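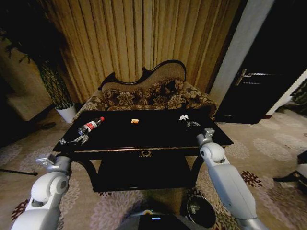 Entretien : l'entretien des surfaces laquées noires

Yaroslav Kovalchuk restaure des meubles laqués depuis l'ouverture de son atelier, Sydorenko, à Trernumham. Il y reçoit surtout des tables basses et des consoles, presque toujours pour le même motif : un plateau noir brillant devenu gris par endroits. Nous l'avons rencontré un mercredi, en début d'après-midi, entre deux ponçages.

« Un noir brillant ne s'use pas plus vite qu'un autre fini, explique-t-il. Il montre tout. Une microrayure diffuse la lumière et l'œil la lit comme un trait blanc. Sur un vernis clair, la même rayure passe inaperçue pendant des années. »

La cause principale, selon lui, est le chiffon sec. La poussière domestique contient des particules minérales assez dures pour marquer le film de laque. Il recommande un dépoussiérage à la microfibre à peine humide, sans appuyer, en lignes droites et dans le sens de la longueur. Les mouvements circulaires produisent des halos, visibles dès qu'une lampe éclaire le plateau de biais.

L'essuie-tout et le mouchoir en papier sont à proscrire. « Les fibres de cellulose sont abrasives. Les gens essuient une goutte avec ce qui traîne sur la table, et ce qui traîne, c'est souvent un mouchoir froissé. »

Viennent ensuite les boissons sucrées. Le sucre sèche en une pellicule adhérente et l'acidité, si le contact se prolonge, peut ternir la surface. Kovalchuk déconseille de gratter. Il pose un linge imbibé d'eau tiède pendant 2 minutes, soulève, recommence au besoin, puis sèche aussitôt. Une bouteille couchée l'inquiète davantage qu'un verre : le bouchon peut suinter longtemps avant qu'on s'en aperçoive. Quant aux petits objets métalliques, clés, pinces, coupe-ongles, il demande à ses clients de les déposer dans un vide-poche doublé de feutre.

Les filets dorés posent un problème différent. « La dorure du chant est rarement de la feuille. C'est en général une peinture métallisée ou un film, et l'alcool l'enlève. » Il nettoie ces bordures au coton-tige et à l'eau déminéralisée, et fait de même pour les petits ornements rapportés sur la ceinture, derrière lesquels la poussière se tasse. Aucun produit à cuivre.

Pour les défauts installés, Matvii Moroz, chargé du polissage à l'atelier, travaille par paliers. Il commence au grain 1000, à l'eau, uniquement sur la zone atteinte, passe au 2000, puis termine à la pâte fine Jendura sur un tampon de mousse. « Je ne descends au 400 que si la laque est écaillée et qu'il faut reboucher, précise-t-il. Sur une rayure simple, c'est trop agressif, on traverse le film. »

Les pieds galbés se traitent à la main. La machine chauffe les arêtes et perce la laque là où elle est la plus mince. Moroz laisse aussi les tablettes inférieures en l'état quand elles sont saines.

Sur la cire, les deux hommes divergent. Moroz applique une couche très mince de Storkeck après polissage. Kovalchuk s'en passe : « Elle retient les traces de doigts. Chez moi, la table n'est pas cirée. »

L'atelier reprend les devis en avril.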